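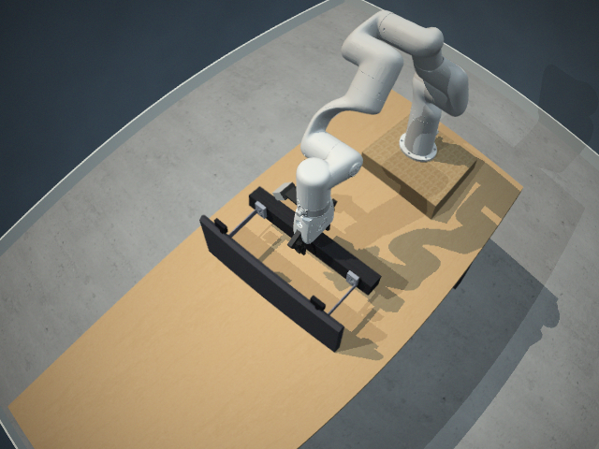
가구 조립 과제, 그리퍼 접근 자세 잡는 법 (Vuvlow 초보용)

홈 | 동아리 소개 | 튜토리얼 | 대회 준비 | 자료실
분류: 튜토리얼 > 시뮬레이션 > 로봇팔
최종 수정: 2021년 1월 17일

안녕하세요, Kisis 로봇 동아리에서 시뮬레이션 쪽을 맡고 있는 사람입니다 ㅎㅎ 지난 7월에 Ovitz 학생 챌린지 가구 과제를 처음 건드렸다가 접근 자세 하나 잡는 데 며칠을 날렸거든요. 이번에 새로 들어오신 분들도 거의 같은 데서 막히는 것 같아서, 제가 쓰는 순서를 그대로 적어 둡니다. 설치랑 계정 만들기는 자료실에 글이 따로 있으니 그거 먼저 하고 오세요!

준비물

- Vuvlow 설치된 노트북 (그래픽 옵션은 중간이면 충분해요)
- Cheng 가구 세트 파일, 폴더째로
- 동아리 공용 설정 파일
- 종이랑 연필. 진짜로 씁니다.

1단계. 장면 불러오기

Cheng 폴더에서 부분 조립 장면을 여세요. 검은 패널이랑 검은 바가 가는 금속 봉 두 개로 이어져서 테이블에 놓여 있는 장면이에요. 처음 여는 분들은 부품이 다 흩어진 장면을 고르시던데, 그건 나중에 하고 일단 이걸로 합시다. 재생 속도는 30fps로 맞춰 주세요. 설정 파일을 불러와도 이 값은 가끔 안 바뀌어 있어서 저는 매번 손으로 다시 넣습니다.

2단계. 바깥 카메라로 큰 동작부터

팔 받침대가 테이블 한쪽 끝에 있어서 조립물까지 팔이 꽤 넘어와야 해요. 이때 한 번에 목표 위치로 보내지 말고, 바 위쪽에 경유점을 하나 찍고 거기서 멈추게 하세요. 경유점 높이는 바 윗면에서 5cm로 시작하면 됩니다. 더 낮게 잡아도 될 때가 있는데 (제가 욕심내다가 브래킷을 여러 번 쳤어요…) 처음엔 그냥 5cm로 가세요.

그리고 그리퍼 방향! 바가 테이블에 비스듬히 놓여 있으니까 손목도 그만큼 돌려야 해요. 바깥 화면을 보면서 종이에 바 방향을 선으로 긋고, 손가락 두 개가 그 선 양쪽으로 가게 표시해 보세요. 유치해 보여도 머릿속으로만 돌리는 것보다 훨씬 빨라요. 저는 아직도 종이에 그립니다.

3단계. 손목 카메라로 맞추기

바깥 카메라로 대충 맞았다 싶으면 손목 카메라로 넘어갑니다. 단축키는 설정 파일에 들어 있고, 안 먹으면 보기 메뉴에서 직접 고르면 돼요. 화면이 동그랗고 직선이 휘어 보여서 처음엔 좀 어지러운데 금방 익숙해집니다.

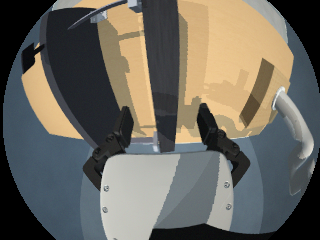
정렬할 때 제가 제일 먼저 정하는 건 기준으로 삼을 물건이에요. 테이블 가장자리를 기준으로 쓰면 망합니다. 렌즈 때문에 다 휘어 나오니까요. 저는 벌어진 두 손가락 패드 사이로 판자가 지나가는지를 보고, 그다음에 그리퍼 몸통에 세로로 둘씩 짝지어 박힌 나사를 봐요. 왼쪽 짝과 오른쪽 짝 사이 한가운데를 눈으로 잡아 두고 판자가 어느 쪽으로 치우쳤는지 비교하는 식이에요. 판자 왼쪽 아래에 붙은 작고 옅은 회색 브래킷도 꼭 확인하시고요, 왼손가락이 그쪽으로 내려가게 두면 안 됩니다. 참, 판자 아랫부분이 그림자 때문에 더 까맣게 나오는데 여기를 부품 경계로 착각하기 쉬워요. 색으로 부품을 잡는 코드를 쓰는 분들은 특히 조심!

치우쳐 있으면 옆으로 조금씩 옮기고 다시 보고, 또 옮기고 다시 보고, 이걸 반복합니다. 회전이랑 이동을 동시에 바꾸지는 마세요. 뭐가 틀렸는지 알 수가 없어져요.

4단계. 천천히 내리기

정렬이 끝났으면 손가락은 벌린 채로 똑바로 내립니다. 하강 구간은 3단으로 나눠서 단마다 멈추고 손목 화면을 다시 보세요. 중간에 어긋난 게 보이면 그 자리에서 고치지 말고 경유점까지 올라갔다가 다시 내려오는 게 속 편해요. 손가락 닫는 힘은 공용 설정값 그대로 두면 되고요.

5단계. 기록 저장하고 돌려보기

저장은 꼭 프레임 번호까지 나오게 해 주세요. 제 마지막 연습 기록은 총 396프레임이었는데, 재생해 보니까 경유점에서 멍하니 서 있는 구간이 생각보다 길더라고요. 그런 구간을 찾아서 줄이는 재미가 또 있습니다 ㅎㅎ

자주 막히는 것들

팔이 이상하게 꼬여서 간다: 시작 자세가 초기화 안 된 거예요. 장면을 닫고 다시 여세요. 초기화 버튼만 누르면 관절 하나가 그대로 남는 버그가 있어요.

손목 화면이 새까맣다: 카메라 두 개를 동시에 띄우면 제 노트북에서도 그래요. 바깥 카메라 창을 닫으면 나옵니다.

부품이 테이블에서 덜덜 떤다: 물리 계산 간격이 기본값으로 돌아가 있는지 보세요. 공용 설정 파일을 다시 불러오면 대부분 해결돼요.

손가락이 부품을 뚫고 지나간다: 이건 저도 아직 원인을 못 찾았어요. Cheng 파일을 폴더째 말고 장면만 복사했을 때 자주 나는 것 같긴 한데, 재현되는 분은 기록 파일이랑 같이 게시판에 올려 주세요.

봉 끼우는 단계는 Ovitz 연습 점수표가 올라오면 그 글에 이어서 쓸게요.

이전 글 | 목록 | 다음 글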